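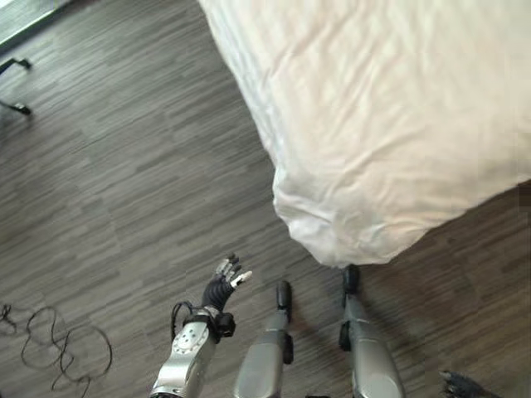 View from the head camera during bed work: right hand open beside the hanging corner of the bedding, both lower legs in view.

Covow publishes service schedule for Shirima bed-making humanoid

PLOVTHORPE, September – Covow today released the setup and service schedule for its Shirima humanoid, the unit assigned to bed-making work in the company's furnished test room at Plovthorpe. The schedule covers head camera alignment, hand care, arm cable routing and the daily startup check. It replaces the separate sheets used up to now and applies to all Shirima units running software release 6 or later.

Bed work places uneven demands on the machine. The arms operate low and forward, the head camera is pitched steeply down, and the hands are in frequent contact with fabric. Wear is therefore concentrated in the wrist modules, the hand coverings and the outer cable of the right forearm.

Head camera

The camera is aligned with the unit in its working posture. Both lower legs must be visible at the bottom of the view, and the open right hand must be visible at full forward reach. If either leg is missing from the view, the head pitch is reset before any arm motion is commanded. Alignment is repeated after every transport and after any work on the neck joint.

Hands

The ribbed black hand covering is inspected at each shift change for splits between the ribs and for lint packed into the folds. Lint is removed with a dry brush. Solvents are not permitted. The fingertips are wiped and checked for burrs, as a raised edge will pull threads from sheets. A covering with any split longer than 2 millimeters is replaced, and the hand is then run through 20 open-and-close cycles with no load.

Forearm and wrist

The cable running outside the forearm needs enough slack for full wrist rotation – too little loads the connector, too much lets the loop catch on bedding. Technicians set the loop with the wrist at its outer limit and the hand fully open, then turn the wrist slowly to the opposite limit while watching the connector. Screws on the wrist module are checked with a torque driver every 132 operating hours. Thread locker is renewed whenever a screw is removed.

Legs and floor

Leg pads are checked for looseness and edge lift. Foot pieces are wiped clean before each session. On floors with a strong printed grain, the floor detection routine is run once in daylight and once under room lighting, and the two results are stored with the room profile.

Startup check

The daily check is carried out at 7 a.m. with the arms unloaded. Joint temperatures, hand closure and emergency stop response are logged before the unit is released for work. A failed stop test takes the unit out of service until the stop circuit has been repaired and retested.

Availability

The schedule is available to Shirima operators through the Covow service portal. Spare hand coverings and forearm cables ship from the Starnwood parts depot. Printed copies can be ordered with any parts shipment.

About Covow

Covow builds and services humanoid machines for housekeeping and linen handling. Its test rooms are in Plovthorpe.

Media and service inquiries: Covow press office, Plovthorpe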